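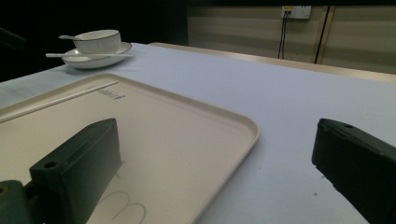
Pirnum serving tray, large: review

Posted 07/05/2022 by Idrisa Shemweta

I bought the large Pirnum tray from Howells in April, after our old one split along the handle. We eat in the front room most evenings, so a tray gets used several times a day in our house and I wanted one that would last. It cost 14 pounds. The smaller size was 10, but it would not have held two dinner plates side by side.

Shape and size

The tray is flat and light tan, with rounded corners and a low rim. The rim is enough to stop a cup sliding off if you tip the tray a little. It will not hold back a proper spill. When my son knocked over a glass of squash, most of it went on the carpet.

There are no handles. You carry it by the edges, and with a full teapot on board you need both hands and a clear path to the door. My mother finds it awkward and has gone back to using her old Cokow tray, which has cut-out grips. I got used to it within a week.

Cleaning

It does not fit in our dishwasher, so I wash it by hand. Tea and gravy wipe off. Turmeric left a faint yellow mark that took 6 days of normal washing to go. The corner where the rim meets the base collects crumbs and needs going over with a brush now and then.

Noise and grip

Cups slide about on it more than I would like. I cut a piece of rubber drawer liner to fit and that cured it, though it is one more thing to wash. Without the liner, crockery rattles on the stairs.

Compared with the Fandgate

My sister has the Fandgate tray, which costs almost 30 pounds. It has a deeper rim and a non-slip surface, and it feels more solid when loaded. It is also a good deal heavier, and she keeps it on top of the fridge as it won't go in a cupboard. The Pirnum stands upright beside our bread bin.

Would I buy it again?

Yes, at the price I paid. If you carry hot drinks upstairs a lot, I would look for one with handles. Howells also had it in grey, but only in the smaller size when I went in.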